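Jamico revises blue cup after base redesign

Canteen supplier Jamico will replace the round-based version of its blue plastic drinking cup with a faceted one from November, the company said in a notice to its catering customers. The change applies to the small size only. Colour, rim and nominal capacity are unaffected.

The new part keeps the tapered body and rolled white rim of the earlier cup. The base has been redrawn as an octagon, with a circular floor set inside it. According to the notice, the flat sides are intended to stiffen the lower wall and to stop nested cups from locking together in the sleeve.
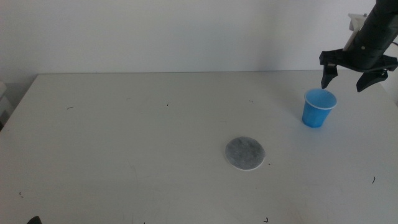 The small blue cup with its white rim, upright on a white tabletop.

Sekar Ginting, product engineer at Jamico, said the earlier base had been carried over from a cup with a thicker wall and was never well matched to the current one.

"When we took material out of the wall, the stack started to bind," Ginting said. "Customers were pulling two or three at a time and throwing the extras in the bin. The octagon gives the next cup down somewhere to seat."

Tooling for the revised part was cut by Firnico, which also moulds the company's lids. A pilot run of 3765 cups was completed before the drawing was released. Of those, 500 were set aside for stacking and separation checks, and a further 398 went to a staff cafeteria operated by Hutapea for use at the water station.
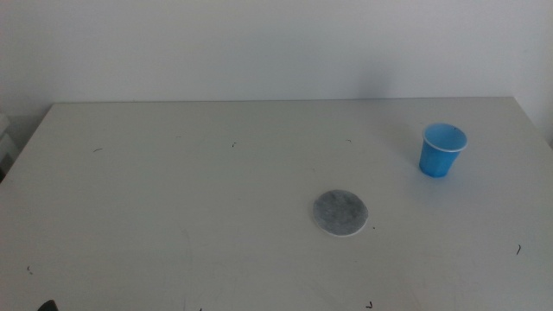
Wall thickness is nominally unchanged, although the notice gives a wider tolerance in the lower third of the body, where the round section passes into the flats. Customers using gravity-fed dispensers are advised to check the release setting before loading the new stock. Dispensers adjusted for the old cup may need the lower collar opened by one notch.

Intan Raju, who manages purchasing for Hutapea, said the cafeteria had asked for the rim to be left alone.

"Our dispensers hold the cup by the rim, so any change there means new collars at every site," Raju said. "The base we can live with."

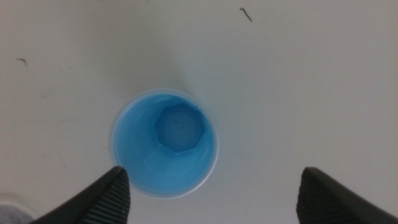

The octagonal base seen through the mouth of the cup. The circular floor sits within the eight sides.

Old and new cups should not be mixed in one sleeve. The round base does not seat fully in the faceted one, and the stack height will be out. Sleeves of the revised cup will carry part number 805 on the end label.

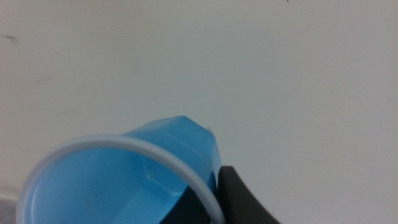

Remaining stock of the round-based cup will be sold until exhausted, with no change to the price per carton. Orders already placed for delivery after the changeover will be filled with the new part unless the customer asks otherwise in writing. The large size stays on its existing tooling, and Ginting said no date had been set for a review of that drawing.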